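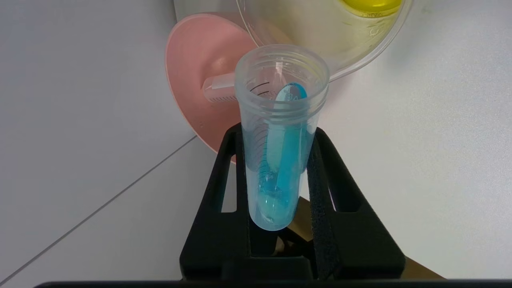
A plastic tube with its measuring marks, and a blue plastic tool inside.

I have a jug in my kitchen that was made in 1961, or so the woman at the church sale told me, and it's the only thing in the house I would run back into a fire for. It's ugly. The handle is a bit too small for my hand. But the lines on the side are still as crisp as you like, and when it says half a pint it means half a pint.

I bring it up because I've been getting crosser and crosser about the way recipes are written now, and last week I finally lost my temper with one. It was for a lentil soup. It asked for "a good glug" of oil, "a handful or so" of lentils and stock "until it looks right". Looks right to whom? I had never made it before! If I knew what it was meant to look like I wouldn't have needed the recipe.

My friend Janka thinks I'm being a misery about this. Her view is that cooking is meant to be relaxed and that all those grams and millilitres put people off, especially people who hated science at school. She may have a point about school. I can still feel the dread of being handed something with tiny lines up the side and told to read it at eye level while Clifford Paquette flicked water at the back of my neck. I was terrible at it and I gave it up as soon as they let me.

But I think she's got it the wrong way round. The glug is fine if you grew up standing next to someone who cooked. Janka did. Her mother made dumplings every Sunday and Janka could probably make them asleep. I grew up on toast and tinned spaghetti (lovely, no complaints), so I came to all this at 24 with a rented cooker and no idea what a handful was. It was numbers that got me through. Two hundred grams of flour is the same for me as it is for a person whose grandmother ran a bakery, and I found that enormously cheering.

There's a bit of showing off in the vague recipe too, I think. "Oh, I never measure." Well, good for you. You did once, or somebody did it for you, and now you've forgotten. I notice that the same people get very exact indeed when it comes to coffee — my brother-in-law has scales for his that go down to a tenth of a gram, and he'll still tell you to season a stew "with your heart".

I'm not asking for a rulebook. Put the glug in if you must, with a number in brackets after it, and those who like to wing it can skip the brackets. Tell me 8 minutes and then tell me what the onions should look like at the end of them. I want both, please. Old cookbooks managed it perfectly well and still found room for a rude remark about margarine.

As for the soup, I used the jug in the end and guessed. It came out as something you could have pointed a wall with. I let it down with another half pint and we had it for 2 days, and I've written the amounts in pencil on the printout for next time.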